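Search this blog Search

The left hand that kept letting go

Posted in June - 2 comments - 106 shares

Towel-folding season continues over here, and I have a gripper story for you.
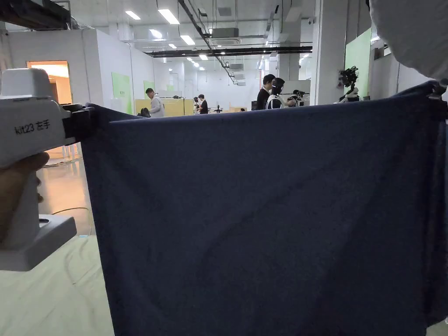 What went wrong

So for anybody new, I spend my days holding a gripper in each hand and teaching folding moves, one cloth after another, so a policy can learn from the recordings. We're on kit 23 at the moment and the job is called Pedus. The navy cloth is my favorite because it's heavy and hangs nicely!

A little after 3 pm the left jaw started opening by itself. Just a hair at first, and I blamed my own thumb (I'd been at it since breakfast). Then it dropped the corner in the middle of a lift, and the log still said the jaw was shut tight. That's the bit that bugged me - a drop I can live with, but a drop that gets recorded as a perfect grip is poison for training.

I stopped and went back through the day's takes, all 363 of them. Jadwiga Kurek sat down with me and we compared the logged jaw width to the video, which is as thrilling as it sounds. We threw out 90. Some of those were probably fine, but I didn't want to argue with myself over each one.

The culprit

A set screw! One tiny screw on the jaw encoder had backed out, so the magnet was slipping on its shaft and the reading drifted further off with every squeeze. Jadwiga wanted to bet on the cable and I'm a little sorry I didn't take her money.

We cleaned the threads, put a drop of threadlocker on, let it cure overnight and ran the zeroing routine again in the morning. The right hand got the same treatment.

What I do now

Before each batch I close both jaws on a feeler gauge and read the number out loud. If it's off, I don't record. I also do it after lunch, and any time a gripper gets bumped or set down hard. It takes less time than refilling my coffee.

The Ocampo arm uses the same encoder, by the way, so that one is getting opened up next. If you've got a spare set of those little magnets, please email me - our order is still stuck somewhere!

106 shares - 2 comments - Leave a comment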